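Ticket 2218: Table wiping task, crumbs left behind
Site: Orville test kitchen
Opened: March 15, 2018
Status: Open
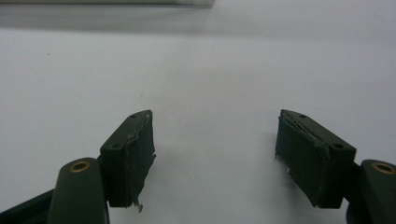 Problem: The arm clears cups and plates from the white table without trouble. Small debris is another matter. In the last set of 22 runs it left at least one crumb or speck on the table in 17 of them and still reported the job as done.

Checked so far:
Camera focus - fine.
Table height setting - matches the Gilani file.
Grip force - raised by 2 steps, no change. Put back.
Finger pads - tape is worn and wrinkled on both sides, with ragged edges. Retape before the next set. A loose scrap of tape could end up on the table and be scored as a miss.

Reply from Drultach support: The detector ignores anything under the minimum size, so a speck never makes it onto the pickup list. Lowering the minimum makes the arm chase shadows. They suggest a cloth pass after the last pickup.

Our note: We tried the cloth by hand guidance and it works on dry crumbs. The arm can't yet pick up the cloth by itself in a way that keeps it flat. For now a person still has to wipe the table, and the Cukley demo in May should be described as clearing only, no cleaning.

Next: new tape, then 18 runs with the cloth already in the fingers. Leave ticket open until those are logged.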